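Putting the Guest Room Back Together
Jan 27, 2021

Guests have gone, and the room looks like a yard sale with ambitions. Start with whatever is biggest and in your way.

1. Padded things with handles. Vacuum along the piping first, where crumbs go to retire. Dark maroon forgives nearly everything. White trim forgives nothing, so give it a damp cloth and mild soap. Wipe the gray tubing last. 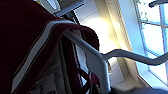

2. The wardrobe. Leave it open for 2 hours before anything goes back in. One robe to a hook is plenty, and a thick one wants clear space below the hem. A little folding rack can stand on the floor beside it, as long as you don't start filing mail on it.

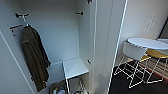
How often should a guest robe be washed?
After every guest, and every couple of months if it only hangs there looking hopeful. Skip the fabric softener, which makes thick cloth slow to dry.

3. Stray metal. Every room I clean produces a plate or bracket with holes in it and no known purpose. Wipe it with a soft dry cloth, since grit scratches a glossy finish, and don't drag it across wood grain. My neighbor Gianni Sartori keeps his in a jar marked October. I haven't asked.

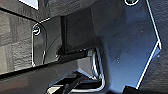 4. The floor. Work from the window to the door, unless you enjoy being trapped. Anything still homeless after that gets a box, and the box gets 7 days.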